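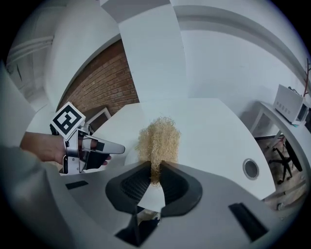
Fiber tuft in the Cerura pads, second gripper coming in from the left.

12 October 2019
3 min read

Saturday, so I had the bench to myself until lunch. Day 6 with the Cerura hand-held set, and the day I had put down for loose material. Rigid parts went fine earlier in the week and I have little to add on those.

Zostley wants to know if the pair is worth buying for the packing trials at Billcombe. The quote is 4000 for two grippers, spare pads, marker cards and a year of support. Jinfeng Kang thinks that is high. I think it depends on the pads.

The pads are dark grey rubber with ribs on the inner faces. On a tangled fiber tuft they hold well. The clump packs down dense between the jaws and stays fluffy on top, and I could tip and turn it without losing the main part. What I don't like is that strands work their way down into the opening below the jaws. I picked them out with tweezers twice before noon. The manual says to blow the opening clear with air, but it doesn't say how often.

Did 40 pick and pass runs, one gripper handing to the other. I dropped the tuft in 14 of them. Most of the drops were on the handover, when the long finger came in too low and pushed the clump sideways before it had a grip. Coming in higher helped. So did pinching less material at the start.

The black fingerless gloves are good. I had a sore spot at the base of my thumb on Tuesday and it has not come back. The trigger is still stiffer than the one on the Lu set we tried in August, and my hand was tired by the end. The Lu pads were smooth though, and they were no use at all on anything stringy.

Jinfeng came by after lunch and did a few runs with his left hand. He wants to see softer pads before he signs anything. I wrote to Cerura support to ask if they sell them and what they cost - no answer yet, but it is the weekend.

Still to do: clean out both housings, check the marker card mount for play, charge everything. Thin cord and cloth on Monday. I also need to copy the drop notes into the shared sheet, which I forgot yesterday as well.

Last updated: Saturday, 9:40 pm

Recent entries
Cerura set, day 5: small boxes and lids
Cerura set, day 4: sore thumb, new gloves
Unpacking the Cerura set
Sending the Lu set back
Notes from the Billcombe visit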